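Learning to Bake Smaller

14 shares | 6 comments

I moved to Ratwood in December with two suitcases, a box of kitchen things and a rye starter in a jam jar. The starter is the only one of those I had to hold on my lap. I had been baking at home for years by then, always for a house with four people in it, and I had never once thought about how much bread that was. You make two loaves, you eat two loaves, you make two more.

Living alone changed the math. My first week in the apartment I baked the way I always had, and by the end of it I had most of a loaf going hard on the counter and a second one in the freezer, which is a small freezer with an ice tray built into it that doesn't come out. I made croutons. I made bread crumbs. I don't eat that many salads.

So this post is a record of how I got my baking down to a size that fits one person.

The first thing I tried was cutting the recipe in half. My standard dough was written for a big pan, and half of it looked sad in that pan and baked up flat. I bought a smaller pan at the hardware store on Tijani Street. It was fine. The loaf was short and a bit square and the slices fell through the slots of my toaster, so I had to fish them out with a wooden spoon handle after unplugging it.

The second thing I tried was baking less often. This sounds simple, but the starter wants feeding whether you bake or not, and I kept forgetting it in the back of the refrigerator behind the mustard. It got a gray layer on top twice. I poured the liquid off, fed it for two days and it came back both times. I would still like to treat it better than that.

What worked in the end was giving up on loaves for everyday use and making rolls. I had always thought of rolls as something for holidays. They take more shaping, and I was lazy about shaping. But a roll is one meal. You take out what you plan to eat and the rest stays whole, with its crust all the way around, and it doesn't dry out from a cut side the way a loaf does.

I use plain white bread flour for most of it and a spoonful of the rye starter, more for taste than for lift. There is a little instant yeast in there too. I know some people feel strongly about this. I work until six and want to eat before ten.

I mix the dough at night and leave it in a covered bowl in the refrigerator. In the morning I take it out, divide it and shape it while the coffee is going. The pieces sit under a towel until they look puffy, then I cut the tops with a razor blade and bake them. The oven here runs hot at the back, so I set a timer for 18 minutes and turn the tray around partway through. If the bottoms get too dark I slide a second tray under the first one.

The cuts on top took me a while. I used to do a single slash, which opened up on one side and made the roll lean. Several shallow cuts across work better on a small piece of dough. You have to be quick and you have to keep the blade at a low angle. A serrated knife also works if you don't press. Mine still come out uneven, and you can tell which ones I did before coffee.

I never used to care how bread was put on the table. At my parents' house it sat on the board it was cut on, with the knife next to it. Rolls need something, though, or they go wandering off. I like a basket better than a plate for this. Air gets under the bread, and the bottoms stay crisp while you eat. In a bowl they sweat. 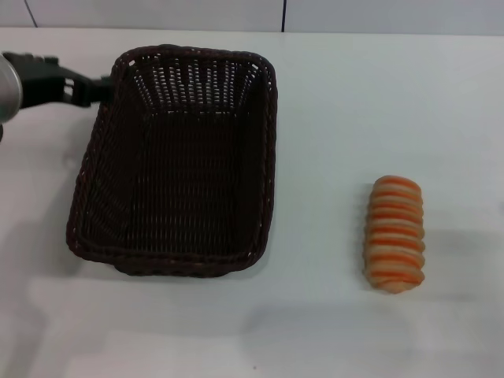
Chiamaka Iyamu wrote in after my last post that she can't see the point of baking for one at all, and that the bakery on Panus Road will sell her a single roll whenever she wants one. She added that she did the sums on flour, yeast and gas one winter and gave up. I can't argue with the sums. I have been to that bakery and the rolls are good, and on a weekday the line is short. What I'd say is that I like having dough in the refrigerator. It makes me get up at a decent hour. It also means I have something to bring when I'm invited somewhere, and I have been invited to more places with rolls than I ever was with wine.

The freezing question came up too. Yes, they freeze. Let them cool all the way first. I was impatient once and bagged them while they were still a little warm, and the bag filled with frost and the crusts went leathery. Now I leave them on the rack until I've done the dishes. From frozen they need a few minutes in a hot oven, straight on the rack. The microwave makes them soft and then, a minute later, makes them into rubber.

Some notes on things I've changed since the spring. I switched to weighing the salt, as my teaspoon turned out to be a generous one. I stopped dusting the tray with cornmeal, which burned and got all over the oven floor, and use parchment now. I tried the rolls with caraway, and I'll do that again. I tried them with chopped olives and the dough got so wet I baked it as one flat thing and ate it with soup.

I also tried an all-rye roll, from a recipe Ibsa Abdella copied out for me on the back of a Trukitari ferry schedule. It calls for a long soak of the grain and molasses, and it comes out dense and dark, about what you'd expect. I liked it with butter and pickled herring. I wouldn't want it every day, and it took me most of a weekend, but I have kept the schedule.

Next I want to work out a decent roll with potato in it. My aunt used to make one, soft all through, with flour on top. She never wrote it down, and my cousin and I remember it differently. He says there was milk. I've got a bag of russets on the counter, and I'll start with those.

6 comments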